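My first winter in Bidcombe

When I moved to Bidcombe in December, I thought I knew what is a gray winter. I did not. In Zurolmont, where I grew up, we have snow and after the snow we have sun. In Bidcombe there is fog, and it stays until lunch.

In the first weeks I slept too much and answered my mother with one word. Then I made a small rule – every day I walk 30 minutes, also when I don't want to. I go along the canal to the Rengifo bakery, buy one roll for tomorrow, and come back by the church. My old phone counted 4,000 steps yesterday, and I was a little proud.

I also bought a yellow scarf. It cost 50 and it is too long for me, but I see it on the hook every morning and I like it. 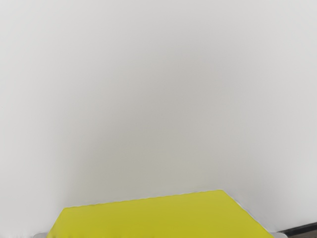
Pale gray, and a little yellow at the bottom.

Next month the evenings get longer. I already asked at the bakery when they put the tables outside. They said April, maybe.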